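Histoire de la mesure - séance 2 : le pied, la toise et les ennuis
Notes de cours, K. Ametepe

Avant le mètre, chaque ville avait son pied, et chaque marchand le sien - plus court à la vente. 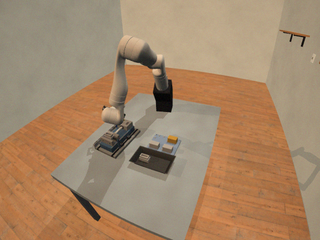
La toise du Châtelet, scellée dans un mur, s'usait à force de servir. On la remplaça en 1668, au grand dam des maçons. 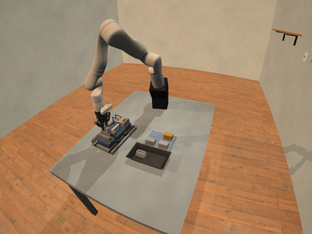 Le mètre de 1799 devait mettre tout le monde d'accord. Il fallut attendre 1840.

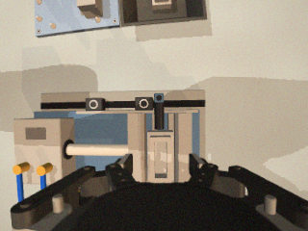
Combien de pieds dans une toise ?
Six, à Paris. Ailleurs, demandez au marchand.

À lire pour la séance 3 : polycopié Mensah, p. 13.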